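Nillden Player: Setting Up and Watching a Series
Section 7. Profiles, watchlists and playback

Before you start, the player should be connected to your TV and signed in to a Homell account. If the home screen shows "No account," go back to Section 2.

Creating a profile

1. Press Menu on the remote and open Profiles.
2. Select Add Profile and type a name.
3. Choose an age level. Documentaries and cooking shows are rated by episode, so a series may appear with some episodes locked.
4. Select Save.

Note: A name can't be changed while that profile is playing something. Stop playback first.

Adding a series to your watchlist

1. Find the series with Search or by browsing a channel.
2. Highlight the title and hold OK until the side menu opens.
3. Select Add Series. To add a single episode, open the episode list and select Add Episode.

A watchlist holds up to 600 entries. A full series is one entry, however many seasons it has. When the list is full, the player asks you to remove a title before it adds a new one.

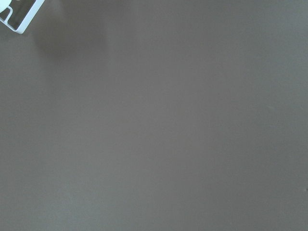

Titles from the Flesport channel stay on the list after they leave the catalog, but they turn gray and can't be played. To clear them, open Watchlist, press Options and select Remove Unavailable.

Watching several episodes in a row

1. Open the series page and select Play All.
2. Set Skip Intro to On if you don't want the opening credits repeated.
3. Set Still Watching to Off, or to the number of episodes you want to play before the player asks.

Caution: With Still Watching turned off, the player keeps streaming until the season ends. On a limited data plan this can use up your allowance overnight.

Subtitles

Press the CC button during playback. The language you choose is saved to the profile and used for later episodes. Forced subtitles, such as those in a partly Italian interview, appear even when CC is off.

If subtitles run ahead of the sound, pause, press CC twice and resume. If they are still early, restart the player. Error 363 means the subtitle file didn't download; check your connection and reopen the episode.

Soundbars from Bortolotti need their own delay setting. See Section 9.

Manual text: Gunnel Sjöberg. Revised June.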